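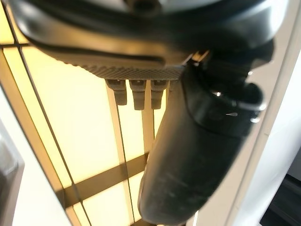

Ticket 454: Stosutex order export drops rows
Status: Reopened
Reported by: Augustina Tetteh
Component: Export, scheduled

Problem
The nightly export from Stosutex should hold every open order. On Monday we had 657 open orders on screen and 557 lines in the file. The missing 100 were all from the Leclerc account. No error in the log, and the job was marked "Complete".

Steps to repeat
Open Orders, filter by Open, note the total.
Run Export Now with the default profile.
Open the file in a text editor and compare the line count, leaving out the header.

Reply from support
Please clear your browser cache and try again. If the problem persists, try a different browser.

Augustina Tetteh
The export runs on your server at night, when none of us has a browser open. I cleared the cache anyway so we can cross it off. Same 557 lines.

Reply from support
Thank you for checking. This may be a spreadsheet display limit. Some programs hide rows when a filter is saved with the file.

Augustina Tetteh
It's a plain CSV. It can't save a filter, and I said in the steps that I'm using a text editor. Could someone read those before the next reply?

Things I've tried since:
Exported the Leclerc account alone - 100 lines, all fine.
Exported everything except Leclerc - 557 lines, also fine.
Exported both together - 557 again.
Turned off the Draltov address add-on. No change.

So the rows are good and the profile can read them. My guess is the page size. The API settings show 100 records per page, and Leclerc sorts last. I can't prove that from my side.

Reply from support
Our engineers have released a fix in the latest update. We are closing this ticket as resolved.

Augustina Tetteh
Reopening. The release notes list 2 changes, a new login logo and a date picker. Neither sounds like an export fix to me. I ran it again after the update and got 557.

Brolard bills from this file, so I'm now adding the Leclerc lines by hand each morning. Please send the server log for the 2 a.m. job and leave the ticket open until the counts match.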